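Makers > Conversations > Benches and Tops

Benedita Prata wants you to oil your workbench

I got to the Olaso workshop at nine on a Tuesday and Benedita Prata was already on her second coffee, rubbing the edge of a bench with her thumb like she was checking a peach. She has built bench tops for almost 55 clients now, and I had one question (okay, I had a whole page!) – why butcher block?

"Because you can sand it," she said. "You spill glue, you gouge it, you get out the sander and keep going. Try that with a coated top."

She learned on kitchen counters at a shop called Dutora, and she still thinks about benches the way a cook would. Where do your hands go? Where does the heavy stuff land? Her first bench sold for $485 and she says she lost money on it. "I spent forever picking the strips. I wanted every one to match. Now I mix them, pale next to darker, and people like it better."

I asked about finish and she got going. Two coats of oil, a night between them, then wipe off whatever is still sitting on top. She doesn't care for varnish on anything you're going to drive screws over. "A bit slips, it slips. With oil you rub a little more in and go home."

Her other big subject is light. She'd put a lamp low and off to one side before she'd buy a brighter ceiling fixture, so you can see the grain and any little dents. I went home and moved mine that same evening – she's right, my bench is a mess. 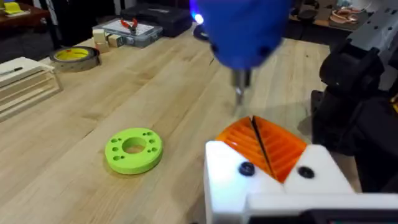 What she'd tell a beginner

"Buy more wood than you think," she said, laughing. "And leave it in the room for a while before you cut." She also says to make the top a bit deeper than feels sensible, and to go check it again in November when the heat comes on.

Comments

Kári Holst: Does she say which oil? I've been using Tretar and it stays sticky for days.

Mirsad Ivanov: Kári, you're leaving too much on. Wipe it harder!

Abbas Vahidi: Moved my lamp after reading this. Now I have to sand everything. Thanks a lot.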